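The mirror problem

30 Nov 2023

Graham Garside has spent most of the past two years in a bathroom. It has a basin, a toilet, a mirror cabinet and a herringbone floor, and it is not connected to any water. The bathroom belongs to Prultance, a research firm in Ninberg that works on household robots, and it was built for one project, known in the building as Bunting.

Bunting is a method for teaching a humanoid robot to put things away and wipe things down in small rooms. Most of the published work on household robots takes place in kitchens or at tables, where there is plenty of space and the camera sees an ordinary scene. Bathrooms are tighter. Shelves sit high on the wall, bottles stand close together, and there is usually a large mirror exactly where the robot has to look.

The mirror is what the project is about. A robot that works from camera images has to decide which parts of the image it can reach. In a mirror it sees a second room, with a second set of objects and a second robot, all of it apparently some distance behind the wall. Depth sensors make the matter worse. Depending on the sensor and the angle, a mirror may come back as a hole, as a patch of noise or as a perfectly clean room that isn't there.

"The first version kept trying to be polite to itself," Garside says. "It saw a person-shaped thing ahead and it stopped. We had a safety rule that said stop for people, and it was doing what we had asked."

The usual fix is to find the mirror and cut it out of the picture. Several groups do it that way, and it works well enough for a robot that only has to drive past. Garside's team tried it for most of the first year. The trouble came at the edges. When the mask was a little too big, it swallowed the nearest part of the shelf, and the arm would not go for anything standing there. When it was too small, a strip of reflected room was left over and the hand drifted towards it.

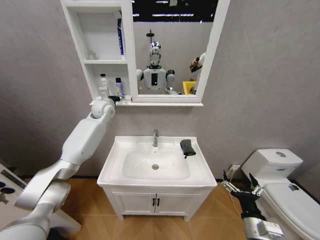
Bunting leaves the mirror in. During training, the robot is driven by a human operator, who sees through the head camera and moves the arms and fingers. Every session is recorded together with the position of each joint. The software then learns two things at once. One part learns the task from the operator's movements. The other learns to predict, from the joint positions alone, where the robot's own body ought to show up in the image, and that includes its reflection.

The second part is the useful one. If the robot lifts its left arm and a patch of the image moves in step with it, in the place where a flat mirror would put it, the patch is marked as a reflection. The rest of that surface is then treated the same way. The robot does not need to be told the size of the mirror or where it hangs. A small movement of the arm at the start of a job is normally enough.

The team tested the method on a set of shelf and basin tasks, such as taking a bottle down and putting it back in the other compartment. With the masking method, the robot completed 77 per cent of the attempts. With Bunting the failures fell to about 7 per cent, and most of those were dropped bottles, which have nothing to do with the mirror.

Garside is careful about how far this goes. The results come from one room with one cabinet, and the lighting was kept the same throughout. Curved shaving mirrors still confuse the system. So does steam, which the team has only begun to look at, using a humidifier – the room has no hot water to make its own. Chrome taps were expected to be a problem and have mostly been ignored by the software, for reasons the team can't yet explain.

There is also the cost of the recordings. An operator can manage a few hours a day before the work gets sloppy, and tired operators produce poor data. Reaching up to a high shelf is the hardest part to record well, as the arm itself gets between the camera and the thing it is reaching for.

The next stage is a move out of the test room. Skorken, a firm that fits out serviced flats, has agreed to lend Prultance two furnished bathrooms from July. Both have mirrors running the full width of the wall, and one has a second mirror opposite the first. Garside has asked to start with the other one.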